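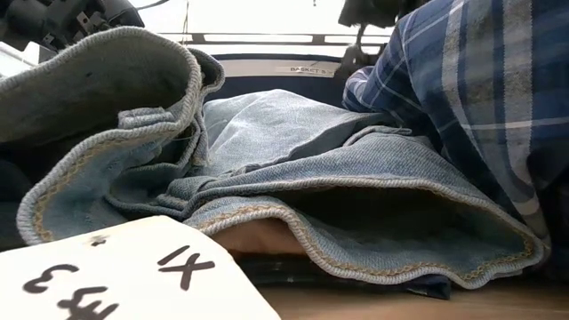 Fig. 1. Jeans and a plaid shirt at the Basket 5 station, low side camera.

Handling Soft Things with Robots
Session 6: The double pick, and the stop that came too late
Notes by Maëlys Roussel

Welcome back! Last session was all gripper geometry and clean curves. Today we get to the fun part, where cloth refuses to follow any of it. Our case is a fault from the Diltholm sorting cell, logged on 9th April, and I think it's the best teaching fault we have.

What was supposed to happen
The cell takes one garment from the table, lifts it, and drops it in the basket for its class. Jeans go in one, shirts in another. The arm runs Koreo, our motion software, and the grasp point comes from the Ovulus planner, which looks for a raised fold it can pinch.

Look at Fig. 1 with a planner's eye. The leg opening on the left stands up in a big loose loop, and a loop like that scores very well – high, open, with a thick hem to close on. The shirt hangs down on the right and partly overlaps the back of the denim. From the low camera you can tell denim from flannel at a glance. Now imagine a depth map with the color thrown away. Where does one garment end?

What went wrong
The log reads like this (times are from the start of the lift):
– Grasp closed on denim, width normal.
– Lift began. Load climbed past the limit for a single garment.
– Koreo raised an overload flag at 800 ms.
– The arm kept going for another 38 cm before it stopped.

So there are two faults, and please keep them apart in your write-ups. The first is the double pick: the jeans went up and took a second garment along. The second is the late stop, and that one is a safety matter. A flag that doesn't stop the arm is only a note in a file!

Why the stop was late
This took us most of an afternoon with the Royer load cell on the bench. The overload flag was being read by the task layer, and the task layer only checks its flags between moves. The lift was one long move. The flag sat there until the move was done.

We had written it that way back in March, when every test item was a single folded towel and the flag never came up. I wrote part of that code myself, so feel free to be hard on it in discussion.

What we changed
1. The overload flag now goes straight to the motion controller and halts the arm mid-move.
2. Every lift starts with a short slow stage. The load is read at the end of it, before the fast stage begins.
3. If the load is too high, the arm lowers and opens. It does not shake the garment. (We tried shaking. Sleeves wrap around things.)

Hands and the table
Cloth hides things. A leg opening is a dark tunnel from most angles, and you can't count on a camera to tell you what is inside it. Before you reach in to untangle a pile, press the stop and wait for the brake light. Calling out "clear" is good manners, but it is no substitute for the stop. The same goes for straightening a card or tugging a stray sleeve.

For next time
Sketch the flag's path from load cell to brake, before and after the change, and mark each place where it can wait. Then pick one spot on the pile in Fig. 1 where you would grasp, and argue for it in half a page. I'd love to see somebody defend the right leg opening – it's lower and wider, and I go back and forth on it.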